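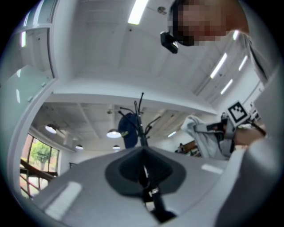 One of the hand-held grippers at the Drevley open day, looking up past my least favorite coat rack.

November

I'm writing this at the kitchen table with my shoes off, and I'm going to put down as much as I can before it all runs together, the way the trip to Pridport did (I never wrote that one up and now I couldn't tell you a single thing about it except the soup).

Kirsten Petrenko picked me up a little after nine. She had printed the invitation even though we both had it on our phones, and she'd brought a thermos of coffee and two of those seeded rolls I like, bless her. We got lost once, by the car wash, and still came in early enough to get a decent parking spot.

I had expected a big shed of a place with yellow lines on the floor. It was so much more like an office, all white walls and ceilings, with a row of round white lamps hanging down at the back. I liked those lamps very much. I'd have them in my hallway if I had the height for them.

Darcy Tremblay gave the welcome. She told us Drevley has been teaching robots to do ordinary household jobs for a few years now, and that a lot of the teaching comes from people doing the jobs themselves with a gripper held in the hand. You squeeze, it closes, and a camera on the gripper keeps a record of what it saw. I had to have that explained twice. I kept looking for the robot! Kirsten finally leaned over and whispered that for this part of it, the robot was us.

The person showing us how to hold one leaned right over the thing to do it, with a little black camera clipped up near the chin and a dark strap around the forearm. There was a small square on a white holder nearby too, black and white blocks in a black border, a bit like the codes on parking meters. Callum Ellwood told me it helps the computer work out where everything is. I nodded as if I'd been wondering about that.

Then they let us try. My job was folding dish towels, and I have folded dish towels for most of my life and have never been so bad at it. You forget how much your fingers do by themselves. I kept going in too low and pinching the table instead of the cloth. Wiesława Kurek, who had the station next to mine, was wonderful at it, quick and neat, and she said it was from years of handling hot pans with tongs. We got to talking and she's promised me her plum cake recipe, so I must remember to email her.

Darcy said they had 467 towel folds saved from the last month alone and they're hoping to have 700 before the holidays. I asked whether mine would count and she said the messy ones are useful too. I chose to believe her.

Lunch was sandwiches and a very good lentil salad. Tanner Kennedy asked a long question about jobs, and who would be doing the folding in ten years, and I was glad he did, though I don't think anyone had a full answer for him. Kirsten and I went back and forth on it all the way home. She thinks it'll be a help to people like her mother. I think so too, mostly, but I'd want to see it manage a fitted sheet first.

My wrist is a little sore tonight. Towels still in the dryer.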